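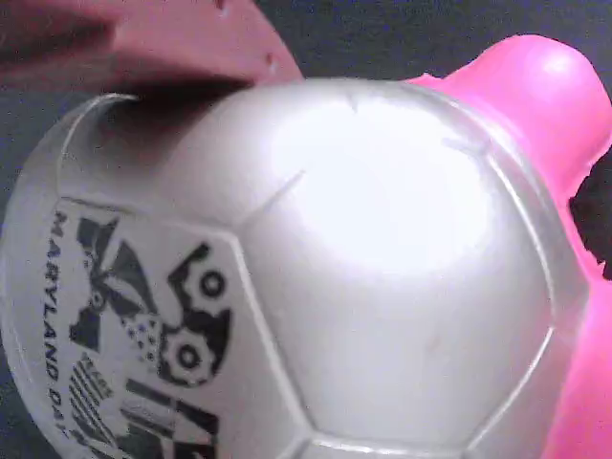
Why does a puddle disappear on a dry day, even when the sun is behind clouds?
The water turns into a gas called water vapor and mixes with the air. This change is called evaporation. It happens at any temperature above freezing, and slowly even below it.

Water is made of tiny particles called molecules. They move all the time, and they do not all move at the same speed. A fast molecule near the surface can break free and leave. The slower ones stay behind. Heat makes more of the molecules fast, so warm water evaporates sooner than cold water.

Water molecules can also come back. If the air already holds a lot of vapor, almost as many return as leave, and the puddle shrinks very slowly. Wind helps by carrying the damp air off and bringing in drier air.

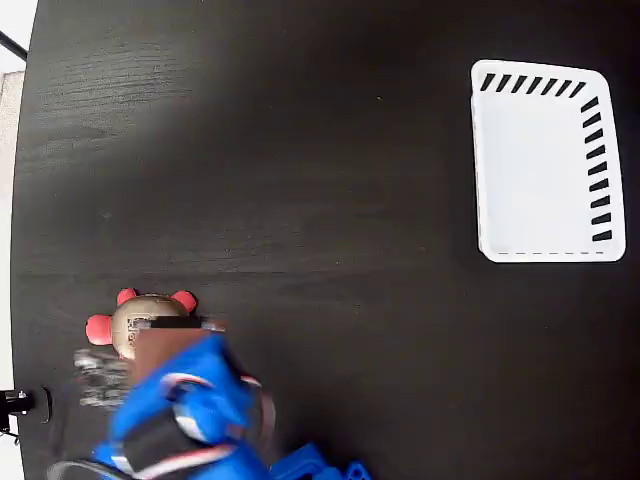 The shape of the water matters as much as the amount. Molecules leave only from the surface, so a wide, thin layer dries faster than a deep, narrow one. A cup of water in a tall glass may last for many days. Pour the same cup into a shallow tray, such as the white plastic one on the dark table, and it has much more surface open to the air. Salt makers use this rule. At Pustholm the sea is let into flat ponds in August, and the salt is raked up when the water has gone.

To test it, you need two containers of different widths, a measuring cup and a ruler. Put the same amount of water in each. Leave them side by side, out of the sun. Measure the depth once a day and write it down. Class 18 at Prornbridge School got a dry dish in 52 hours. Their glass still had water in it.

Evaporation also cools things. The fastest molecules carry energy away, and the water left behind is a little colder. Sweat cools your skin in the same way.

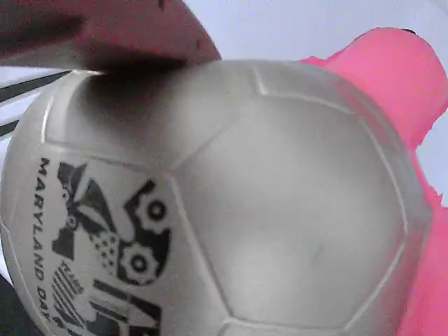
Dronen Science Pages, No. 364, p. 18

Where does the vapor go? It rises with warm air and cools on the way up. Cool air cannot keep as much vapor, so part of it turns back into tiny drops. This is condensation, and it makes clouds. When the drops join and grow heavy, they fall as rain.

Words to know
Molecule: the smallest piece of water that is still water.
Humidity: how much vapor is in the air.

Text: Ghazal Mahmoudi

3 comments

Babak Mohammadi
We used a pie dish and a jam jar. The dish was dry first. Can you do one on frost?

dobre_reader
what if you put salt in the water first

Ghazal Mahmoudi
Salt water dries more slowly. Try it with two equal dishes, one salty and one plain. Frost is planned.

Shared 52 times | Contact | © Dronen Science Pages | Back to top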